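4.2 Do households wash by need or by habit?

Claims that people wash clothes only when they are dirty rest mostly on what people say about themselves. We are doubtful. In the Brullcombe survey, respondents were asked in May how many times they wore a top before washing it, and the answers were flatteringly high. The diaries kept by 13 of the same households tell another story: most garments went into the machine after a single wear, whatever their state. 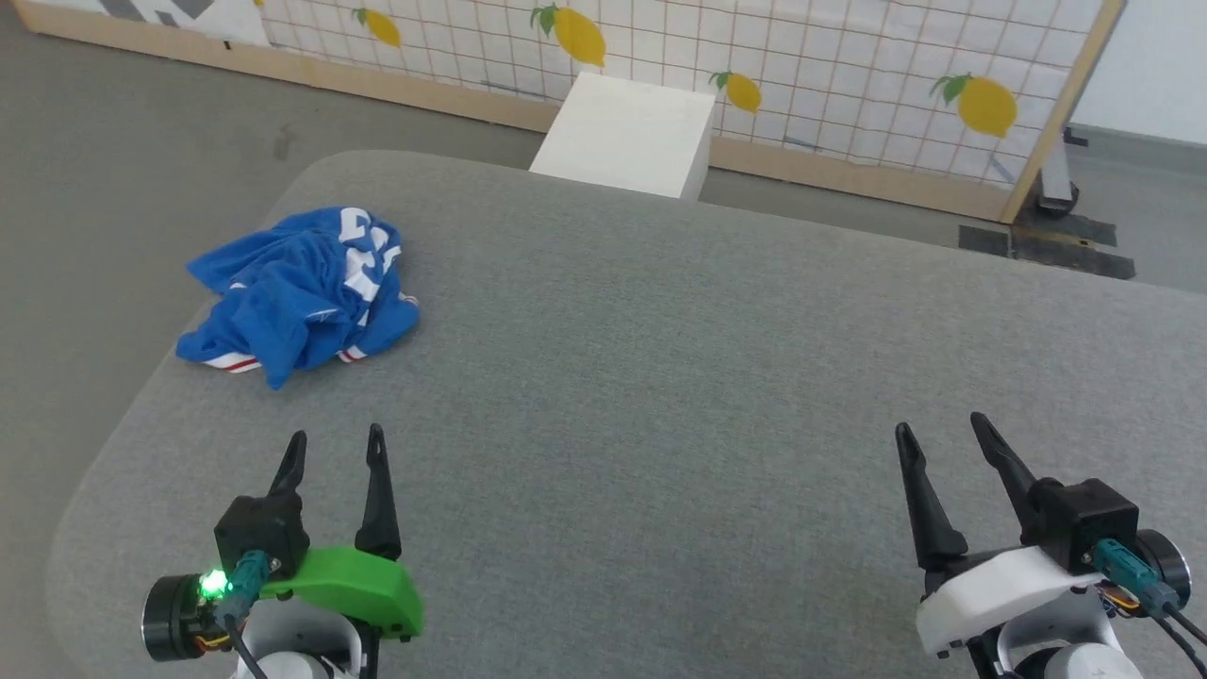
Figure 3. Crumpled sports-style clothing of the kind respondents found hardest to classify.

The Tautahi study reached the opposite result, but its diaries ran for only eight days, and a holiday fell in the middle. We would not build much on it. Nor are we persuaded by the Hurketti scale, which asks people to rate freshness from one to six. Two members of one household often gave the same shirt scores at opposite ends - hardly what one wants from a measure.

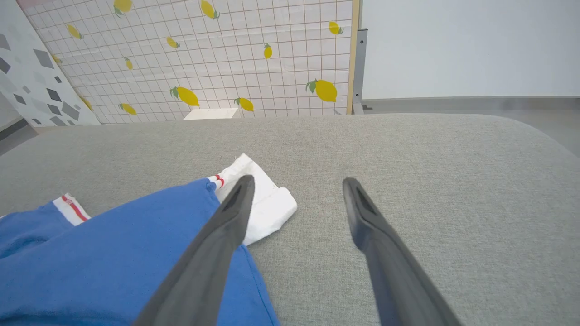 Price is the other usual explanation. When the Cloltutden water tariff rose by 30 per cent, the number of loads per week barely moved. Supporters of the price account reply that households need longer to adjust. Perhaps they do, but no study we have read says how much longer, and an effect that is always due next year is difficult to test. Section 4.3 looks at whether the size of the laundry basket does any better.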